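Tuesday, evening

I slept badly and woke before the alarm, so I read the test rules again with my tea. Hala Hakim wrote the first version for Pralto and I have been asked to make the English simpler. She is in Likovthorpe until the end of May, so we send each other the pages and argue in the margins.

The rule which gives me trouble is number 5. It says the robot must slow down when it meets "an unknown object on the travel surface". But what is the travel surface, when the road has no painted line and the side of it is only crumbs? In Brornia, where Hala learned this work, each road has a kerb and the question does not come. I wrote to her that we need a clear sentence: if the edge cannot be found, the robot must behave as if the edge is nearer, not farther. She answered with one word, "Distance?" — and she is right, a rule without a number is only a wish. 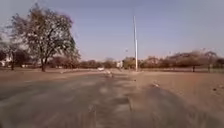

The old asphalt, looking toward the white vehicle. The dirt begins on the right.

I stayed a long time with this one. There is something small and pale on the asphalt and I could not say what it is. A stone, a bag, I don't know. My first draft would ask the operator to name the object before going on. I crossed it out. Now it says to stop, write "unknown" in the log, and wait for the second person.

Avotiņš thinks we are too strict. He counted more than 470 stops in the old logs and says 435 of them were for nothing. I told him that I would like to read about the others first. He laughed, but he promised to send them.

Still to do: the paragraph about low sun, and the colour of the safety vests, which we have in 2 places with different words. I must also telephone my sister.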